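Home | Programs | Grants | Reports | Contact

4 min read

Stirkmont Hospital Library: second progress report on the patient reading grant

Prepared by Trinidad Alarcón, Fri 15 March

You asked for a plain account of what the money has done so far. The plain account is mixed.

The grant paid for new leaflets to replace the ones in the waiting areas, some of which dated back to a style set in 1950 and read like it. We have now rewritten 10 of them. Godoy did the printing and delivered on time. The online versions, which Oveo was meant to host from the start of February, are still not up, and I have stopped repeating their dates to staff.

In the first report I passed on the claim that simpler leaflets would cut phone calls to the wards. I would like to take that back for now. We got 213 feedback cards, and most of them say the leaflets are "clear" or "nice." People who fill in a card at a front desk tend to be polite. Very few wrote down a single thing they had learned, and the wards did not keep a record of calls before we began, so there is nothing to compare with.

The surgery leaflet has been the hardest. Three drafts went back and forth over the word "suture," which the surgeons wanted and most readers did not know. We settled on "stitches," with "sutures" in brackets the first time. There was also a long argument over whether to show any pictures of operations at all. I am still not sure the people who said yes had asked any patients.

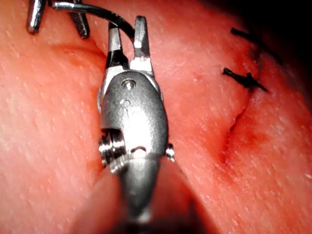

Fig. 2. Surgical instrument with curved needle and dark thread.

Ernska, the outside firm that scored our reading levels, gave every draft a pass. I would not lean on that. Their score looks at word and sentence length, and a leaflet can have short words in it and still leave out what to do if you feel sick on a Sunday night. Two of ours did - we have fixed both.

Spending is within budget, mainly due to the hosting money sitting unused. I would rather hold it than move it to more printing, and I need your approval to carry it over.

Before the next report we will sit with patients while they read and ask them to tell us, in their own words, what the leaflet says to do. It is slow work and the results may not flatter us. The wards have also agreed to start a simple call log, though I have only seen it in use on one of them.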